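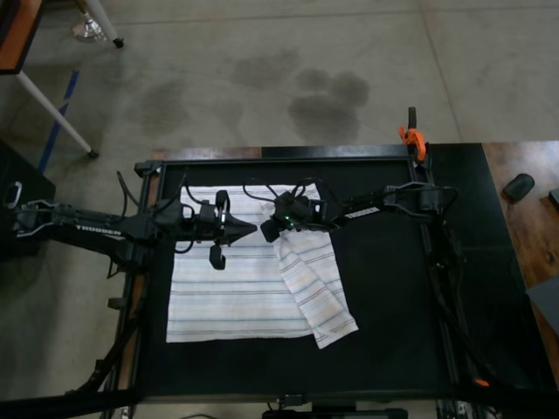

Moso growth log, January

Run 2 of the bismuth telluride series came out of the furnace this morning and it is a beauty! One grain from the tip to at least two thirds of the way up, by eye, and the cleave face is like a mirror. I had given up on this ampoule when the controller tripped overnight, so I'm writing everything down while I still remember it.

Charge was weighed out in the glovebox, slight tellurium excess as before. Nicanor sealed the ampoule and did a much nicer job than I do, the neck is even all the way round. Carbon coating from the new acetone bottle, two passes. I think the coating matters more than we've been giving it credit for. Run 1 stuck to the wall along one side and we lost the top third getting it out. Run 2 slid out when I tipped the tube. No tapping, no saw.

Soak at 800 C, overnight, with rocking. The rocking motor squeaks again but it runs. Then lowered through the gradient at the slow setting. I know Tonantzin wants to try the faster one, and I do too, but please let's get one more good boule at this rate before we touch anything. We have two variables moving already (coating and the tip shape) and I can't separate them.

About the trip: the log shows the controller dropped out at 3:10 am and came back by itself. The zone thermocouple shows a small dip and then a recovery with no overshoot to speak of. I expected a band of junk at that height in the boule and went looking for it with the loupe. There's a faint ring on the outside, very faint, and the cleave goes straight through it. Would love to see that ring in the microprobe. Cut 4 is the piece, it's in the desiccator, top shelf, in the tray marked Flavatberg.

Logger stopped at 3,532 points. It should have been 3,000 for the programmed ramp, and the rest is me forgetting to stop it after cooldown. Ignore the tail when you plot it. Raw file is in the Moso folder, I haven't cleaned it up.

Tip shape: this was the long narrow cone, the one Gajdoš sent us the sketch for. Really happy with it. With the old round bottom we always got three or four grains fighting each other for the first couple of centimeters. Here there's a little confusion right in the point and then one of them wins, very early. You can follow the boundary with your fingernail. I drew it on the next page, badly.

Hall bar pieces: I cut four and broke one. The stuff is so soft along the basal plane that even the tweezers leave a dent, so use the plastic ones, and don't stack them. Contacts with silver paint for now. Nicanor has the first one on the cold finger this afternoon.

4:40 pm. First numbers from Nicanor. n-type, as hoped! Carrier density is lower than anything we got out of run 1, and the two contact pairs agree with each other, which they never did before. He wants to remeasure with the field reversed before anyone gets excited. Too late for me.

Laue shots on cut 2 and cut 3. Spots are sharp on both, no splitting that I can see, and the pattern barely moves when I translate along the length. Cut 3 is a couple of degrees off where I thought I'd mounted it, my fault, the wax was still soft.

To do:
Order quartz, we're down to the short tubes
New fuse for the controller, and find out if the dropout was us or the building
Ask Tonantzin for the etch recipe she used on the selenide, I'd like to count etch pits on a fresh face
Put the quartz invoice through Fimance before the month closes, they bounced the last one for a missing project code
Grease the rocking motor

Run 3 plan: same charge, same coating, same cone, same rate. Boring on purpose. If it comes out like this one we go faster on run 4 and Tonantzin gets to pick the number. Ampoule is cleaned and etched and drying in the oven now. Nicanor can seal it tomorrow morning if the torch is free.

Note on the etch: the acid mix in the hood was older than the label says, I topped it up and relabeled it. Bubbles came up quickly and the inside of the tube looks good and clear. Rinse was five times in DI.

Still have the big piece on my desk. Must put it away before I drop it.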